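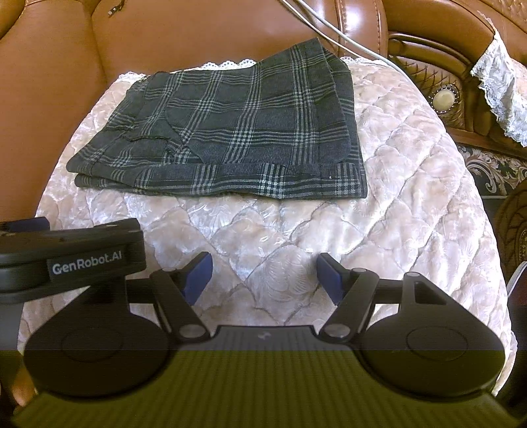

The Blue Pads and the Mutby

16th April
By Corinne Haddad

My grandmother agreed to lend us the sofa on two conditions, the first being that we took our shoes off at the door and the second that we ate whatever she put in front of us, and I have thought since that Mostura never signed a fairer contract with anybody.

I had been sent to Vislow to choose between two hand grippers. Head office had already compared them at a steel table with a stack of white dish towels, and both had done so well that the argument was no further along than it had been in December. "Take them somewhere people live," my boss told me, and I could only think of one place, which had a brown leather sofa with carved arms, a pink quilted cover with flowers pressed into every diamond, and lace on anything that would hold still for it.

"Which one is the good one?" my grandmother asked, when I had laid them both out on the sideboard.

I said that was what I had come to find out. She looked them over the way she looks over melons. One was black, with two fingers that ended in blue rubber pads. The other was the Mutby, gray all over and a good deal handsomer, with a smooth rounded nose and a trigger that clicked like an expensive pen. She picked up the Mutby, clicked it nine times, and put it down again.

"This one is for showing," she said.

I explained, kindly I hope, that we didn't decide it like that. We had a sheet. Each gripper was to make 300 picks, the same garments folded the same way and set down in the same spots, and I would mark whether it took the top layer, took too many layers, or took the cover along with them. She nodded through all of this and went to see about the soup.

The Mutby went first. On shirts it was lovely, and I will say so to anyone. It slid under a collar so neatly that I caught myself smiling at it. Then we came to the plaid, a dark gray folded thing with thin pale lines crossing it and some stitching come loose along the pocket, which my grandmother had pulled from her mending pile because, she said, if we wanted real clothes we should have real clothes. The Mutby closed its rounded nose over the folded edges and came up with all of them, and a pinch of pink quilt besides. I tried it lower, and then slower, and then I tried it with my tongue between my teeth, as I did when I was learning to write my name in that same room.

"You're pulling my cover," my grandmother called from the kitchen. She couldn't possibly have seen.

The black one was slower to get used to. It was all pins and hinges up front, four silver ones to a finger, and I had to hold my wrist straighter than I liked. But the pads were narrow enough to get at one layer and leave the rest lying there, and after a bad first hour I began to feel the cloth through the handle – or I believed I did, and on the sheet I wrote only what had happened. On the plaid it took the cover 19 times. I won't write down the Mutby's number, out of fondness for the shirts.

By the second evening I had soup on the sheet and a crick in my shoulder, and I was talking to both grippers aloud. My grandmother had drawn up a chair by then. She had opinions on my approach angle. She thought I came in too flat, like a person sneaking up on a cat, and when I came in steeper the next ten picks were cleaner, so I wrote that down too and put her initials in the margin, where I suppose somebody at head office is still puzzling over them.

"Let me," she said at last, and held out her hand for the black one.

She is small, and it looked enormous on her. She settled her elbow against her ribs, brought the blue pads down on the waistband, squeezed, and lifted the top fold straight up and over. Then she did the next one. Then she frowned at the pocket, said the stitching there was a disgrace, put the gripper in her lap, and went looking for her thread.

I wrote the report on the train past Bunnag, with a jar of soup wedged between my feet. It came to 896 words, and I recommended the black one for folded clothes and the Mutby for shirts, with a note asking for a smaller handle. My boss wrote back before my stop. He wanted to know if the sofa was available again in the fall, and what conditions applied.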